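Notes from the Exchange, April

Swapping houses for the first time

By the time you read this the spring list will be open, and I have already had a good many notes from people in Ododthorpe who are thinking of trading houses with a family in Nernum this summer and can't quite make up their minds. I was the same way my first year. I went back and forth on it for most of a winter, and what finally settled it was a postcard of the Nernum waterfront that had been stuck to my refrigerator so long the corners had curled up. I signed the form, put it in the mail before breakfast, and then spent the next several weeks looking at my own home as if I were a stranger, which I don't recommend to anyone who is already a worrier.

So I thought I'd use my space this time for the things I wish I'd known then. Those of you who have been at this since the beginning can skip to the calendar, though I hope you'll stay and grumble along with me.

First, please write to your match early and write more than you think you need to. The exchange gives you each other's addresses and dates and that's about all. What makes a swap go well is the long rambling letter that comes after, where you find out that they have a grandmother coming along who doesn't care for stairs, or that their youngest only sleeps with a fan running. My best swap ever came out of a letter that went on for pages about tomatoes. I hardly grow tomatoes at all, but I felt I knew those people, and when I let myself in at their back door I wasn't a bit nervous.

Second, the matter of making room. Guests staying for two weeks need somewhere to put their clothes, and there is no use telling them to make themselves at home if every closet is stuffed to the ceiling. I clear half of the bedroom closet and the top few drawers of whatever stands in the room. You don't have to clear everything! I did that the first time, and I was still hunting for my good scissors in September. Pack a few boxes, write on the outside what is in them, and put them in the attic or the garage or at your sister's.

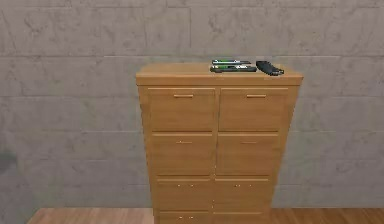
A tall cabinet of drawers, with the top nearly clear.

Papers are a separate question. I keep mine in one lidded tub and that tub goes to my neighbor's house along with the spare key and the African violets, and I think of all three as being on vacation too. If you have a desk that locks, you can just lock it and hang on to the key. None of our swaps has ever had trouble of that kind, I'm happy to say, but you will sleep better in somebody else's bed if you aren't lying there wondering where you left the tax return.

Now, the house book. Every home on our list has to have one and some of them are a delight. One of the Nernum homes has a whole page on the moods of the front gate. Mine started out as 18 typed pages with tabs, and the kind people who stayed that summer left me a note saying they had enjoyed the part on trash pickup and had not reached the rest. It's down to six pages now, in big print, and it lives on the kitchen counter where you can't help but see it. Put the emergency numbers on the very first page. After that I'd put in the water shutoff, the fuse box, the trash day (ours is Wednesday, as you all know, and they do come early), and how to work the stove. Anything charming can go at the back.

Do tell people where to eat. We forget that we know these things. A family who has been driving all day wants to hear that Pan on the corner stays open late enough for soup and that the rolls are gone by mid-morning, so go early or don't bother. Tell them which farm stand takes cards. Tell them the shortcut to the creek and which side of the bridge has the poison ivy. I leave a hand-drawn map, and it's a terrible map, and people always ask whether they may keep it.

Money comes up more than you'd expect. A swap is a swap and no rent changes hands, but each household leaves a deposit of 500 dollars with the exchange office, and it comes back to you after both families are home and happy. Most of us never think of it again until the check turns up. Small breakages you simply own up to. I have broken a gravy boat in Nernum, and they have broken a lamp of mine that I never cared for, and we're all still sending holiday cards.

Call your insurance company too, well ahead of time, and tell them in plain words what you're doing. Ask them to put the answer in writing. The same goes for the car if you mean to trade cars, and please remember that the Nernum folks tend to have small ones, so measure your luggage before you promise to bring the whole camping outfit.
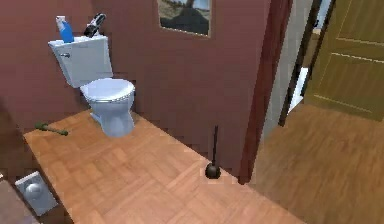
Hosts' Corner

Several of you asked what counts as clean enough. My own rule is that I clean the way I would for a cousin I like, and then I stop. Wash the bedding, empty the refrigerator of anything with a past, do the bathroom properly, and leave a full roll and a spare one where they can be found without a search. Leave your cleaning things where guests can get at them, too, as most people like to tidy up before they go and feel silly going out to buy a sponge.

I used to scrub for days beforehand and arrive at the other end too worn out to enjoy myself. The year my back went out I did only the half of it, and the letter I got afterward was the nicest one yet. They wrote about the porch swing and the owls.

If you've got pets staying behind, say so on the form this time. We had a mix-up last year with a cat who was not mentioned anywhere and who was, I'm told, very gracious about it. There's a new box to check.

Forms for the summer list are at the library desk and in the rack by the door at the Celloteo coffee counter, and the evening get-together for new families will be in the library's back room as usual, with the coffee on from 6. Come even if you haven't decided. Bring pictures of your house if you have them, and bring your questions, and if anyone has a spare folding table I'd be glad of the loan of it, as one of ours has a leg that won't lock.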